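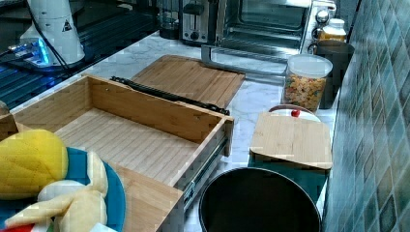

*Bamboo drawer box with side-mounted telescopic rail.*

## Oiling bamboo kitchen fittings

Applies to bare or previously oiled bamboo: drawer boxes, boards, lids and wall panels. Lacquered bamboo will not absorb oil and must be sanded back first.

### Materials

- Food-safe mineral oil
- Two lint-free cloths
- Abrasive paper, 240 grit
- Masking tape

### Preparation

1. Empty the drawer and lift it off its runners. On Rantala runners, press both release levers together.
2. Tape over the rails. Oil on the track collects dust and stiffens the travel.
3. Wipe all faces with a damp cloth and leave to dry overnight.
4. Sand lightly along the grain. Remove the dust with a dry cloth.

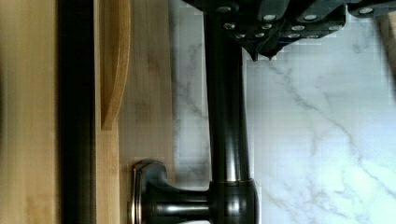 Bríd Nic Aodha

### Application

1. Warm the closed oil bottle in a bowl of hot tap water.
2. Apply a thin coat along the grain, starting with the end grain, which takes up the most.
3. Wait 60 minutes, then wipe off whatever remains on the surface.
4. Apply a second coat after six hours. Slatted floors need a folded cloth worked between the slats.
5. Stand loose boards on edge until touch-dry, with air on both faces.

Panels next to a sink need re-oiling every two months, other parts every nine. A drop of water that soaks in instead of beading means another coat is due.

Spread used cloths flat outdoors before disposal. Do not substitute olive or sunflower oil: both turn rancid.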